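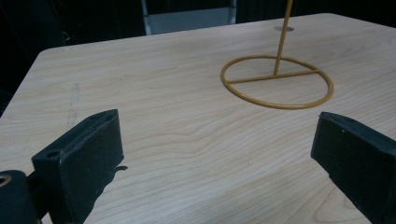
The yellow stand on the wood table.

sudau_jen
Looking for opinions on a hat stand for a craft fair in November. It's wire, a ring base with a bar across and one thin rod going up. I have 20 knit caps to sell and I'd like one cap up high at the front of the booth. Will a base like that hold?

Aoi Kudo
Should be fine for a light cap. The rod on yours leans a bit to the right, so turn the base until the lean faces the back of the table.

merino90
I disagree. A ring that thin will tip the first time a sleeve catches it. I'd lay the caps flat and skip the stand.

sudau_jen
Flat is what I did last year and people walked right past. The other thing I have to display is dark gray, knit with mesh parts, and it goes limp as soon as I put it down on the white table.

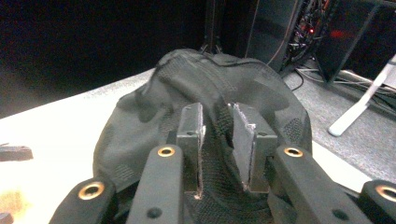
The mesh is nice to wear but it has no body, so I was going to stuff it with tissue before it goes on the rod – unless that looks cheap.

Nermin Erdem
Tissue is OK. Use white, not colored, or it may show through the holes. I paid 4 dollars for a foam head and like it better.

merino90
Foam head, yes. Still no on the wire.

sudau_jen
I'll try the stand with tissue first and bring tape for the base.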